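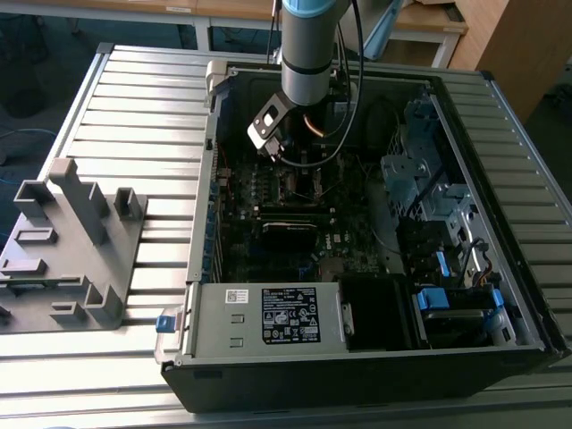
Bench 2, tower on its side, gripper over the motherboard.

Gripper trial meeting, Thursday, January 5, 2023, Varton workshop. I took the minutes again, so blame me for the spelling!

We started with the Unnithan fingers against the Flukcombe ones. The plan was one long argument about grip force, and we got one (sorry to anyone who had lunch booked). The Flukcombe set is quicker to swap, and most of us liked that, but I still think the fingers are too wide for working between the drive cage and the board. Agreed: 3 more days with each set, same tower, same program.

Money came up, as always. Zurkulside want 400 dollars for the spare controller. We said yes, if they include the cable.

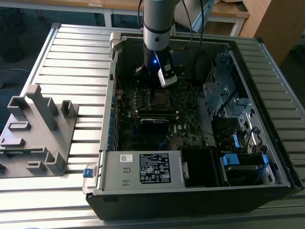 Camera mounting took up the rest of the hour. I'd like to keep it on the side of the gripper, angled down toward the board, and I said so more than once. The other camp wants a fixed one overhead, and fair enough, but then the wrist gets in the way whenever we go down into the case. We'll run both for a week and compare the misses.

To do: I write up the test sheet, the software folks send new speed limits for the arm, and somebody orders finger pads. Next meeting later in January, same room.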